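Re: [lab-social] lost jersey and the state of the desks
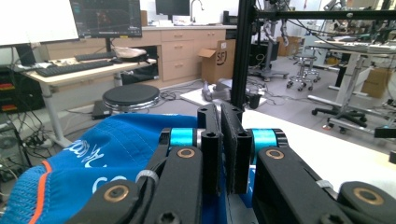 Hi all, so the blue jersey with the orange stripe is still with us, all crumpled up, and I'd love to see it go home! Same for the beige cloth bag behind the keyboards. I'm washing whatever's left over before the October cleanup (yes, even if it's a shirt you hate).

Nandini

On 7/6/23, Tharun Joseph wrote:
> Did anyone pick up a blue sports shirt? White lettering, I think it has a CO on it. It's my cousin's and he wants it back.
> Also can we please keep bags off the desk by the sink?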